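In defence of the spare room

By Garnet Boychuk

My aunt kept a spare room for 44 years, and I doubt there was a month in all that time when somebody wasn't asleep in it. Cousins between jobs, a neighbour whose furnace had quit, a girl from the curling club who came for a weekend and stayed until her wedding. I think about that room a good deal now that everyone I know has turned theirs into an office, or a gym, or a place to shut the door on.

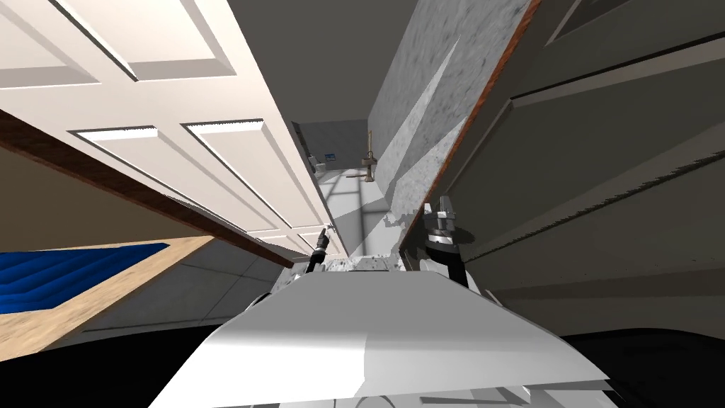
A white panelled door and a dark grey one, with a stone-textured panel between.

I don't blame anybody for it, mind you. Houses cost what they cost, and if you're paying for the extra room you'd like some use out of it on an ordinary Tuesday. My friend Hanne Ragnarsson worked out that her guest bed was slept in 2 nights last year, and she put it out at the curb the same afternoon. I'd have done the same sum and probably felt the same way, at least until the first phone call from somebody stuck in town with the highway closed.

But a bed made up and waiting says something to people, even the ones who never use it. It tells your grown kids they can come home without arranging it first. It lets an old friend have a second glass of wine and stop worrying about the drive. 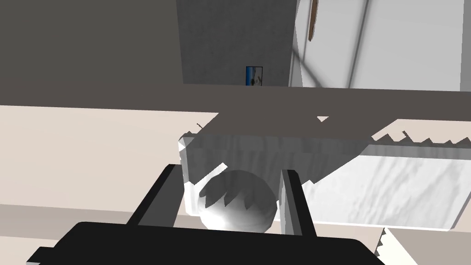

White ball, with a translucent white box behind it.

And it needn't be fancy! My aunt's had a sloping floor and a radiator that knocked all night, and there was usually ironing on the chair. She'd sweep it off with one arm and tell you where the towels were, and you felt like the Queen of Sheba. A friend of mine paid almost $400 for a hotel in February so as not to be a bother to his own brother, and I found that terribly sad,

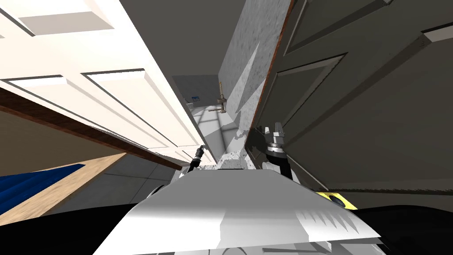
though I suppose his brother may have been just as glad of the quiet. Families are like that. Still, I wish he'd asked. Most of us would sooner be bothered a little than be spared altogether, and I've kept our own bed made up since Christmas, with the good flannel sheets on. My wife's sister has it from Friday.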